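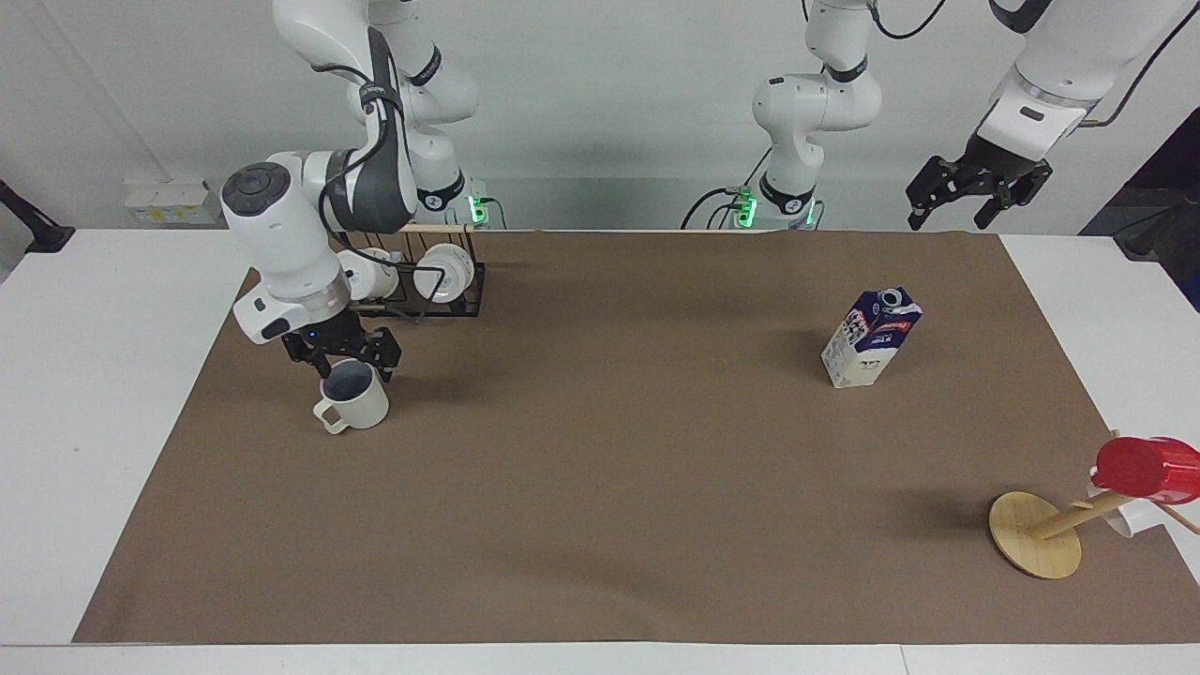 Right gripper on the mug rim, left arm parked high.

May, after lunch. Cable day on the Hornwood cell (yes, again). Mudassar had flagged the right arm as "a bit snaggy" on the long reach to the back of the table, so I had him jog it slowly through the mug routine while I crouched there staring at the wrist cable like a cat at a fish tank. The loop past the wrist was swinging wider than I like. I took up some slack at the upper link, ran the reach again, and it stayed well clear of the rack. Much happier!

Counter on the right arm says 2,443 cycles since Orsolya redid the fingertips. I wiped the pads with alcohol and checked the screws, and 2 of them took maybe a quarter turn. Marked them with paint pen so next time we can see if they're creeping. The pads look fine to me, but Orsolya wants them swapped before the Kiltach runs start and she's usually right about rubber.

Grip force next. It's at 605 in the config (the controller's own units, don't ask me for newtons) and that's lovely for ceramic, but cardboard is another story.

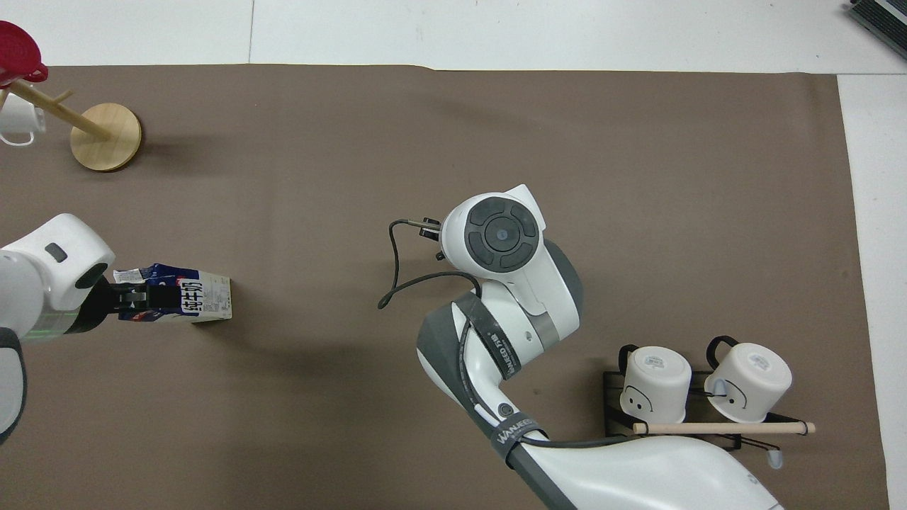 So I'd like a separate setting for the milk carton, and Callum is going to add one per object so we can stop editing the same line back and forth all day. Until that's in, please put 605 back when you finish, whoever you are!

Straps: go over them with the arm bent and again with it stretched out. A strap that feels snug bent can pinch the cable once the elbow opens up. I caught myself doing exactly that on the first try.

Still to do: re-zero both grippers, order spare pads, ask Ákos where the short hex key went. Backup of the config is on the Illés drive under May.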